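FOR IMMEDIATE RELEASE

Friday, April 10, 2020

Stostden Shared Workshop Members Publish Plans for Home-Built Kitchen Robot Arm

STOSTDEN – Members of the Stostden shared workshop have released the plans, parts list and control software for Birideck, a robot arm that a person with ordinary hand tools can put together at home. The files are free to download and may be copied and changed for non-commercial use.

Birideck was started last August by Shabnam Swati, a machinist, and Mudassar Shaikh, who writes software for elevator controls. The two wanted an arm that could work with the household appliances people already own, with no changes made to the appliance.

The first job they picked was a toaster oven. Small oven doors are hinged at the bottom and have to be pulled out and down along a curve, and an arm that pulls in a straight line will drag the whole oven across the table.

"A door is a good test because it doesn't care how nice your software is," said Swati. "If the wrist is stiff at the wrong moment, the oven comes toward you. We spent most of the winter on that."

The practice setup is a plain table with a gray curtain behind it. The oven sits on its own feet and is not bolted or taped down. 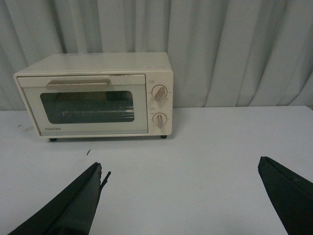 The Toshiba toaster oven used for door practice, with the Birideck gripper fingers in the foreground.

The arm is made of black plates and brackets held together with hex screws, so a damaged piece can be taken off and replaced without stripping down the rest. The gripper has two fingers. A small camera at the wrist gives the software a close view of whatever the fingers are facing, and another camera looks at the table from higher up.

Parts for one arm cost 400 dollars at the prices the builders paid, not including a computer. Motors are the largest share of that. Swati and Shaikh have built 2 arms so far, and a third is being put together by another member from the written instructions alone, to find the steps that are unclear.
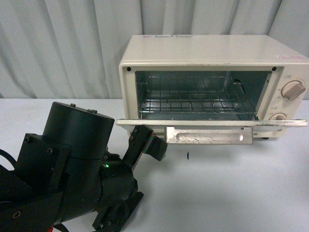 Shaikh said the control software treats opening a door as a series of short moves and checks the load on the motors after each one. If the load goes over a set limit, the arm stops and waits for a person to restart it. The limit can be changed in a settings file.

"The knobs are next," said Shaikh. "Turning a dial to a mark is harder for us than the door was. The fingers slip, and then the arm thinks it has turned the dial when it hasn't."

The current release covers door handling only. It should not be used with an oven that is plugged in, and the instructions say so on the first page.

The brackets were cut on the workshop's own equipment from stock supplied by Durrani, a local metal shop. Corkwood, a parts store in Stostden, will carry a bag of the screws and small hardware needed for one arm. Builders can also buy these pieces separately, and the parts list gives the sizes.

The workshop will run 3 online build sessions for people who want to follow along at home. Each is limited to 5 builders so that questions can be answered as they come up. There is no charge. Places can be requested through the workshop's website, where the Birideck files are also posted.

Press contact: Shabnam Swati, Birideck project, Stostden shared workshop

###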